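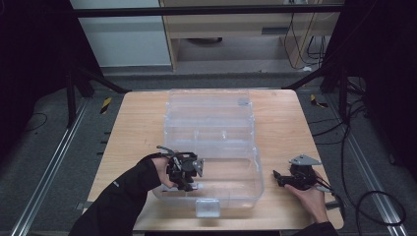

Session 4: Closing a hinged box with two hands

Right, this is the one people think they'll breeze through. A clear plastic box with a hinged lid, lying open on the table, a gripper in each hand, and all you've got to do is shut it. I thought so too, and then I binned most of my first 23 demonstrations!

Start with the lid on the far side and the latch tab towards you, hanging slightly over the table edge. Keep both grippers low and near the base before you do anything else (I like one over the left part and one off to the right, but suit yourselves). Then left hand steadies, right hand goes for the lid, and please don't rush the bit where it comes over.

A few things I keep saying in the lab:

Squeeze the jaws on purpose. If you fidget, the policy learns to fidget, and you'll be watching it twitch for weeks.

See-through plastic is hard work for the cameras. The wood grain shows straight through the base, so move the box a little between goes and let the model see it in different spots.

If you fumble the latch, carry on and fix it. I keep those! Renato Ibarra disagrees with me and will tell you so in August.

For the coursework each pair hands in 100 clean demonstrations and some 20 minutes' worth of notes on what went wrong. Put them in the Girkemside folder, please, with your initials on.

Reading for next time is the Fulska chapter on remote control, up to the part about delay.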